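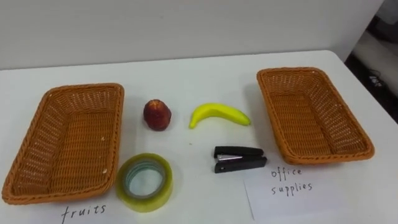 June, evening

The hearing on the proposed tariff schedule opened at nine and closed shortly before six. The trade office had received 436 written submissions, and the clerk confirmed that all of them had been entered into the record. I attended on behalf of the importers' association and spoke in the second session, after the shipping firms.

The matter before the panel is the increase in duty on packaged foods and preserved fruit from Hetavness, to 16 percent from the present 4. The ministry's position is that domestic canneries have lost orders and require a period of protection. Our position, as submitted, is that the canneries buy a large share of their sugar and tin from the same suppliers, and that a duty on finished goods will be followed by a duty in the other direction on the materials. I read the statement as drafted and departed from it only once, to correct a figure in the second annex.

Prusteo was represented by counsel. The company supports the increase, with an exemption for goods already under contract. Counsel was asked how long such contracts usually run and undertook to reply in writing. Hosoda opposes the increase but stated that it would accept a lower rate phased in over two seasons. I had not been told of this change beforehand, and it weakens the joint letter we signed in the spring. I have asked their office for a meeting before the reply period ends.

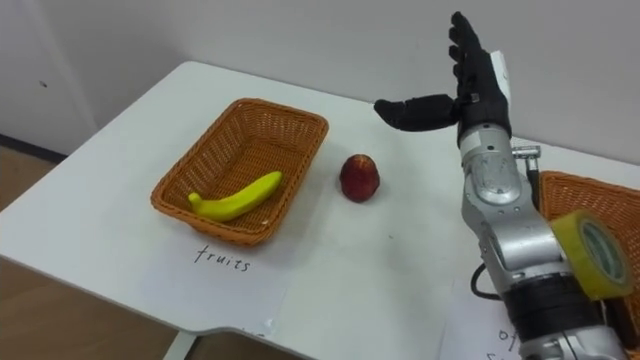
The panel then turned to the question of who bears the cost. The ministry's economist presented a paper which assumes that foreign sellers will lower their prices to absorb most of the duty. I asked for the basis of this assumption. The paper relies on an earlier duty on glassware, a trade with many sellers and few buyers. Preserved fruit is arranged the other way. Most of our members purchase from one or two packing houses, and the packing houses have other customers. The economist accepted that the comparison had limits and said that a revised table would be circulated.

Nokov gave evidence in the afternoon on freight. Its witness reported that 58 containers are presently booked for arrival before the new rate could take effect, a clear sign that buyers are bringing orders forward. The chair observed that this would make the first months of any new duty hard to read, as imports would fall whether or not the measure had any lasting effect. I believe this was the most useful remark of the day and have noted it for our reply.
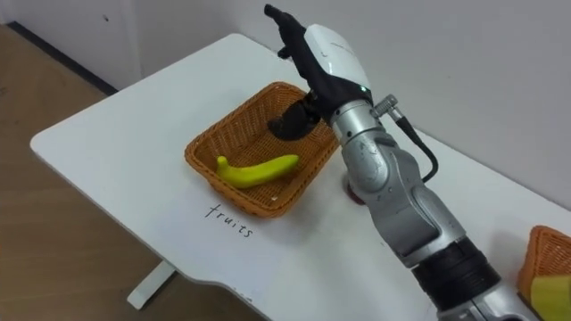 Benvinda Caldeira told me during the recess that I was mistaken to place so much weight on retaliation. In her view Hetavness will leave sugar and tin alone, as it needs the revenue, and the true danger is that the temporary rate will be renewed each year until it is treated as permanent. She would have the association ask for a fixed end date in the text of the order and give up the argument on materials altogether.

I do not agree that it should be given up. I do accept that the end date belongs at the front of our reply, and I have moved it there in the draft. The present wording of the order says only that the rate will be "kept under review," with no indication of when or by whom.

Remaining before the reply period closes: the corrected annex, the answer on warehouse stocks, and the members' signatures. The smaller grocers have yet to respond to the second notice. I shall write to them again in the morning.

Contact the office | Copyright, all rights reserved | Back to top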